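Waltik reusable cup scheme opens to cafés and village halls

For immediate release, April 17, 2020

I'm supposed to write these things in the third person, I know, but Waltik is a small outfit and it would feel daft to talk about myself as "a spokesperson". So hello, it's me again, and I have news about cups!

From September, our borrow-and-return cup scheme will be open to any café, club or village hall in Skastatport that wants to join. Up to now we've only run it with eight places along the harbour, mostly because that was as many as I could get round on a bicycle with a trailer. We've now got the van (second-hand, very orange, starts on most mornings) and a proper washing room behind the old chandlery, so we can say yes to a lot more of you.

If you haven't come across us, you get your drink in a plastic cup that's made to be used again and again. You leave a small deposit, drop the cup at any member's counter when you're done, and get your money back. We collect, wash, dry and bring them round again. There's no app and no card to lose. I was pushed quite hard to do an app and I'm very glad I didn't.

In our first year we lent out 2,487 cups, which still makes me grin. A few went home with people and never came back, and I'm fairly sure one is holding somebody's paintbrushes, but the deposits covered those. The busiest day by miles was the harbour swim, when we ran out before lunch and I was washing up in a borrowed sink until it got dark.

We've also changed the cups themselves. The old ones, which we called Galli, were clear and scratched if you so much as looked at them, and after a month they looked grubby however well we washed them. The new ones are called Elen. They come in colours, they stack properly, and they feel nicer in the hand. Members can pick one colour or take a mix.

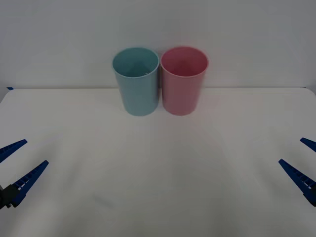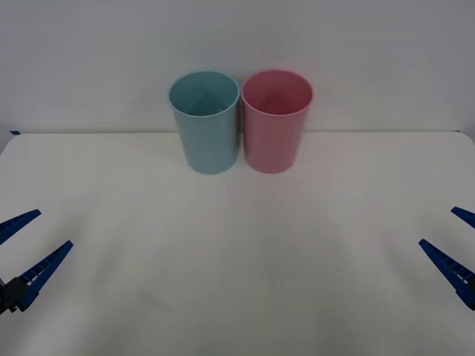 Light blue and pink, side by side.

Joining costs £30 a season for a café or a shop. Halls and clubs pay nothing for the first season, as long as they can find us a shelf for the returns crate. Each new member starts with a crate of 64, and we top that up on our rounds. If you only need cups for a one-off do, a wedding or a fête or whatever it might be, we can lend them by the crate too, but please give us a fortnight's notice.

I realise a lot of you are shut just now and September feels a very long way off. You don't have to pay anything to put your name down, and if the date has to move we'll move it. I'd sooner have a list of people to ring when the time comes than start from scratch.

Local papers and newsletters are welcome to use any of this, cut down however you like. For questions or to put your name down, write to Waltik, The Old Chandlery, Skastatport, or leave a message on the office phone. I check it every evening after the washing's done.

Ends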